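Day 4 of emptying the drawer in the grey table. I was told it would take an afternoon. I was told this by me.

So far it has given up nine dead pens, a takeaway menu from a place in Dodutberg that shut years ago, and the warranty card for a Zepeda kettle we never owned.

There is a rule now. Anything that comes out gets a home or gets binned. It does not get to sit on top of the table "for the moment". The moment has been going since December.

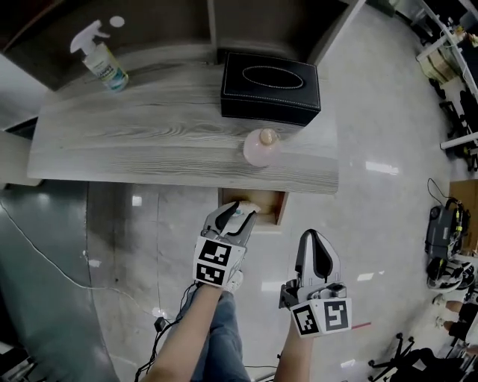

Posted by the drawer correspondent - 23/10/2026

Current residents of the tabletop, in breach of the rule: one spray bottle, one black tissue box with very smart white stitching, one pale pink bottle with a knob for a lid.

The label on the sprayer seems to say carpet cleaner. The floor is tile. I have no further comment at this time.

The tissue box is better dressed than I am. It stays.

Someone will say the cubbies behind the table are right there. I know where the cubbies are. The cubbies are next month's thread.

Looked up drawer organisers. Plosatance wants up to $207 for a set of little trays. For that money I could keep the mess and buy it a nice dinner.

Drawer still only partly open. Going back in.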